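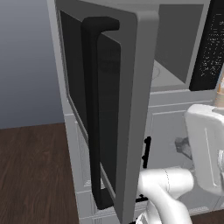

Before I let an arm open and close a microwave many times in one day, I go through the same small set of checks. I have kept the arm in our test kitchen in Kirkelmont for several years, and most of the trouble I had in the first year came from skipping one of them. The arm is mounted low, in front of the cabinets, and it works upward to the door. With a door opened this wide you can see why the handle deserves attention first: it is long, black and shaped like a bracket, it stands out from the door, and it gives the fingers one straight bar to hold, with only the two curved ends to avoid. The turntable and the keypad come later.

These are my tips for the setup, the cleaning and the small repairs. I write them for people who have one arm and one kitchen corner, as we have, and no service contract. Please read also the manual of your own arm, and where it says something different from me, follow the manual.

Start with the simulation

We build the kitchen first in the simulator and only after that we touch the real one. Many people make the model very pretty and forget to measure. I do the opposite. I measure the hinge line, the depth of the door, the distance from the handle to the face of the door, and the height of the arm base from the floor. The color of the wall can wait.

The hinge line is the most important. If the hinge in the model is wrong by a few millimeters, the path of the handle is a wrong circle, and at the end of the movement the fingers will pull sideways. You will not notice this in a slow test on the screen. You notice it two weeks later, when the handle screws become loose.

Some things to check in the model before you go on:

Does the door stop at the same angle as the real one?
Is there free space between the elbow of the arm and the cabinet handles below?
Can the hand go back from the handle without touching the door glass?
Is the name of the model file the same as in your notebook?

The last one looks silly. I lost a full afternoon in February with an old file.

Cabinet handles are in the way

If your microwave sits above a cabinet, the arm passes in front of the cabinet doors all the time. Small pull handles catch sleeves, cables and finger pads. In the model I give each handle a "bumper," which is a simple box a little bigger than the handle itself, and the planner must stay outside of the box. For the real kitchen I put soft foam tape on the handles for the first runs. Take it off afterwards, because it collects grease and then it slides.

The cable of the gripper should go along the arm with a loose loop at each joint. Do not pull the loop tight to make it look neat. Move each joint by hand to both ends, with the power off, and watch the loop. When it becomes straight anywhere, it is too short.

Setting the base

Put the base on a flat plate and tighten the bolts in a cross order, as you do with a car wheel. Go around two times. Then wait one night and go around again. With our Gallardo plate I always find that one bolt takes a little more turn on the second day. I do not know if all plates are like this.

Mark each bolt head with a line of paint pen that continues onto the plate. When the line is broken, the bolt has moved. This costs almost nothing and it is the best tip on this page.

Do not put the base on the kitchen cabinet itself. The cabinet moves when the arm stops quickly, you feel it with the hand on the side panel. We use a separate stand which is screwed to the floor.

Teaching the door movement

I teach the door in two parts. First the pull that opens the latch, and then the swing. The latch needs a short strong pull and the swing needs almost no force. If you use one setting for both, the door jumps open and hits its stop.

For our door the speed setting is 60 for the approach and 27 for the pull. These are percent of the slow mode, and they are good for our arm only. Begin lower than this and go up in small steps.

Hold the handle near the middle of the straight part. The ends, where the handle curves back to the door, are not a good place, as the finger pads touch the curve with one corner only and wear out there. During the swing let the fingers turn a little around the handle. If you clamp it hard the wrist must do the complete rotation, and you will come to the joint limit before the door is fully open.

Closing is easier. Let go of the handle, go behind the door with the closed hand, and push with the flat side of the fingers. Push on the door frame and stay away from the glass. For the last few centimeters go slowly but with a bit more force, so that the latch really closes. Listen for the click. If you hear it two times, the door came back and closed again, and the push ended too early.

The turntable

A round glass plate moves a little each time something is set on it. For repeated work this is bad, the cup is never where the arm thinks it is. You can do one of these:

Take out the plate and the roller ring and put a flat mat on the floor of the cavity. This is only for tests where the microwave is unplugged.
Keep the plate and make a small mark on its rim, and turn the mark to the front before each run.

We use the first way for long test days. The plate goes in a drawer with a towel around it. Never run a microwave without its plate if the maker says it needs the plate, and never run it empty to see if "everything is working."

The keypad

Flat keypads are hard for an arm because there is nothing to feel. Use a soft rubber tip, the kind sold for touch pens, and press in the center of the field. Teach the height of the finger above the panel with a sheet of ordinary paper: lower the tip until the paper is held lightly, then set this as zero. From there the press is one or two millimeters.

Clean the panel before you teach. A thin layer of cooking fat changes how the tip slides. I use a cloth with warm water and a drop of dish soap, wrung out well, and then a dry cloth. No spray directly on the panel, the liquid goes in at the edges.

Cleaning the arm

White covers show everything, and this I like. A gray line near a joint is often the first sign that the seal is giving out grease. Wipe the covers each evening with a slightly wet cloth and look at the cloth. If it is brown or black from one joint only, write down which joint and the date.

Do not use alcohol on glossy covers without trying it first on a hidden place. On one of ours the shine went away and it did not come back. Around the seams use a dry soft brush, the water should not go in there.

The gripper needs a little more work. Open it fully, power off, and brush the crumbs out from the rails. Sugar is the worst of all, it melts in a warm kitchen and becomes glue. Put one small drop of the grease which the maker recommends on each rail, move the fingers in and out by hand, and wipe away what comes out at the ends.

Changing the finger pads

We use Trornix pads, size 28, cut to length with a sharp knife. Other pads are also fine if they are soft and do not leave marks on a black handle.

1. Power off, and wait until the brake light is out.
2. Pull off the old pad from one corner. Slowly, so the glue comes with it.
3. Remove the rest of the glue with a plastic scraper. A metal one scratches the finger and the next pad will not sit flat.
4. Put the new pad and press it for one minute.
5. Leave it until the next morning before you pull any door.
6. Teach the zero position of the fingers again. The new pad is thicker than the old one.

People forget step 6, I forgot it too. The hand then closes harder than before and you wonder why the motor is warm.

If the arm stops in the middle of the swing

Do not pull the door with your hand while the fingers are still closed. Press the stop, open the fingers with the manual release, and only then move the door away. After this check three things: the paint lines at the base, the screws of the microwave handle, and the cable loop at the wrist.

Our arm shows code 53 when the wrist meets too much force. In most cases it was the door touching something, once a dish towel that hung from the counter. If you clear the path and the code comes back at the same angle, measure the hinge line again. If it comes back at a different angle each time, look at the cable.

The notebook

Keep a paper notebook next to the stand. Write what you changed, also the small things, such as a new pad or a moved mat. We had one at our old room in Honencombe where every page had flour on it and it was still more useful than the computer log.

Last changed May 23, 2021. I added the part about the keypad and corrected the order of the steps for the pads.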